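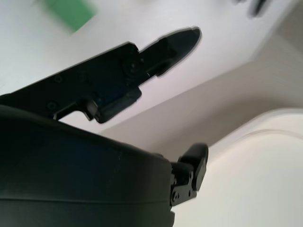 Figure 2-1. Two-finger gripper, open, from the wrist camera.

2. Planning and Ordering

This section covers what to decide and order before the Terkix arm cell is delivered. Complete it before starting Section 3, Site Preparation. Revision date: 2018-03-08.

2.1 Before you begin

Have the following on hand:

Part drawings or samples for every item the cell will handle
The floor plan of the intended location
The planning worksheet (Appendix B)
The name of the person who can approve a purchase order

2.2 Choosing the gripper

1. Measure the widest and narrowest part on your list. Enter both in rows 1 and 2 of the worksheet.

2. Compare the widest part with the opening listed for each gripper in Appendix A. Allow clearance on both sides. A part that only just fits will be struck by a fingertip during approach.

3. Select a fingertip style. Pointed tips, such as the one on the long finger in Figure 2-1, reach into narrow spaces but have a small contact area. Flat tips hold boxes and blocks more securely.

4. Enter the weight of the heaviest part in row 3. Add the weight of the gripper, the camera and the cable bundle. The total must not exceed the rated payload of the arm.

Note: Payload is rated at the wrist flange. Long fingers move the load away from the flange and lower the usable figure. See the derating table in Appendix A.

5. Order one spare set of fingertips with the gripper. Fingertips are wear items and are not covered by the warranty.

CAUTION: Do not order fingers from another supplier to match the screw pattern by eye. Fingers with a similar pattern may strike the housing when closed. Use only part numbers listed for your gripper.

2.3 Choosing the camera mount

1. Decide if the task needs a wrist camera, a fixed camera or both. A wrist camera moves with the gripper and sees the fingers at all times. The fingers and housing can hide a large share of the view.

2. If you select a wrist camera, order the Gurnberg bracket in the same purchase order. Brackets ordered later ship separately and carry their own freight charge.

3. Budget for lighting. Black fingers against a bright surface show as near silhouettes, and fast arm motion blurs the view. Diffuse light from above is suitable for most tables.

Note: Surface color affects part detection. If your table is white and your parts are white, plan for a darker mat.

2.4 Preparing the budget

1. Enter the arm and controller price from your Drindberg quotation in row 6. Quotations are valid for 30 days.

2. Enter the gripper and fingertips in row 7. The standard two-finger gripper is listed at $1,665.

3. Enter the wrist camera kit in row 8. The list price is $486, bracket included.

4. Enter freight, site electrical work and operator training in rows 9 through 11. These are not part of the equipment quotation.

5. Enter a yearly amount for wear items in row 12. Keep it separate from the purchase total if your accounts treat it as an operating cost.

Note: Prices are list prices in U.S. dollars and exclude tax. They apply to orders placed before the end of May.

2.5 Placing the order

1. Check that the gripper, bracket and cable part numbers all carry the same series letter.

2. Send the worksheet and purchase order to Siriwardena Automation Supply.

3. Review the order confirmation line by line. Changes are accepted without charge for 14 days after the confirmation date.

CAUTION: Do not schedule electrical work until the confirmation shows the controller voltage. Controllers are built for one supply voltage and cannot be changed on site.

4. File the confirmation with the worksheet. The installer will ask for both in Section 3.2.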